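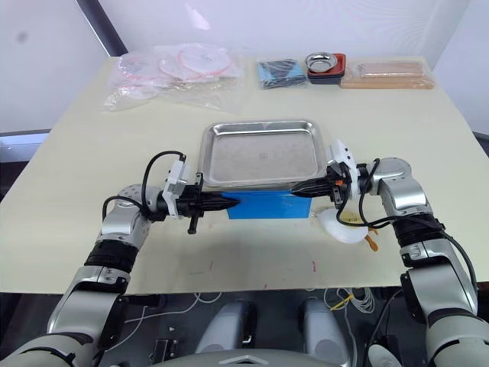 Kavanagh wrote:
Before you touch the code again, check the cable loops at both wrists. If they pull tight when the arms turn inwards you'll lose position right where the two grippers come together. Had the same on mine in November and spent 3 weeks blaming the software.

grirkell_shed wrote:
Mine are slack enough I think. The fault is in the last bit of the move. Left arm gets to the front of the tray fine, the right one stops about 12 mm short, then jumps the rest. Steel tray on a cream table, block at the front rim. Same program on both sides, mirrored.

Ohemaa Boateng wrote:
Mirrored how? If you just flipped the signs on the joint angles that only works if both bases are bolted down dead square. The shared workshop in Greltbridge has a pair and ours were out by a degree. Measure from each base to the same mark on the table.

tinlid wrote:
I'd get rid of the steel tray. Anything that finds edges by camera is going to struggle with light coming off the walls of it. Use a matt plastic one.

Kavanagh wrote:
Disagree. The tray isn't moving, so he can teach the position by hand and leave the camera out of it. Changing the tray hides the fault.

tinlid wrote:
He never said he wasn't using the camera.

grirkell_shed wrote:
Camera is on for finding the block, off for the tray. The blue shows up well against the table so I've had no trouble there. Tried the base measurement tonight and the right one is 3 mm further back than the left. Shimmed it. Better but it still jumps.

Ohemaa Boateng wrote:
Then look at the speed ramp. Dostovero's free planner has the slow-down zone set to 30 by default and it's too short for a long reach. Ours jumped until we doubled it.

tinlid wrote:
Wouldn't go near Dostovero myself. The last update wiped my saved positions.

Ohemaa Boateng wrote:
Export them first. It takes a minute.

grirkell_shed wrote:
Set it to 60 and ran it a dozen times. One small jump, rest clean. Will redo the shims in metal, they're cardboard at the moment.

Kavanagh wrote:
Cardboard will squash. And I'd still check those cables.

Last updated: 4 March 2024

Contact us | Copyright Grirkell Makers Forum | Back to top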